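Speaker notes: Getting a small kitchen through a health inspection
April 25, 2019

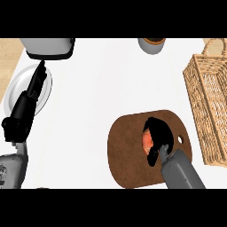
Start with who is in the room. Ask for hands: owners, cooks, people who rent shared kitchen space. Most of them had an inspection in the last year and most lost points on the same items. I went through 236 reports from small kitchens before writing this talk, and the trouble is usually in storage and surfaces, far less often in cooking. Point to the slide for surfaces. A white tabletop like this one shows a spill right away, and a plate sitting out on it with a hand and forearm over part of it is what an inspector will ask about first. Clean or dirty? In use or put away? Staff should be able to answer without looking at each other.

Next: cleaning and sanitizing are two jobs. Wash, rinse, sanitize, air dry. Say it twice. Towel drying still turns up in the reports. Tell the Chala story here (the cafe had a good three-compartment sink and a stack of dish towels next to it). Keep it short.

Test strips. Pass the box around. Check the expiration date on yours when you get home. Hagos Tefera checks his at the start of every shift and writes the reading on a sheet by the sink.

Cold storage. Raw meat on the bottom shelf, ready-to-eat food above. Date labels on everything opened. Saron Gebreyes asked me in February whether tape and a marker are fine. Yes, if people can read the handwriting.

Costs. Trekomar spent $313 on new shelving and thermometers and passed on the second visit. Grurkar put off the same work and paid $716 in repeat visit fees and thrown-out stock. Both owners said I could use the numbers.

Practice walk-through: up to 20 minutes, once a month, done by someone who doesn't normally work that station. Use the handout.

Questions. If somebody asks about home kitchens, send them to Tsegereda Ejigu, who speaks after the break. Leave the sign-up sheet on the back table.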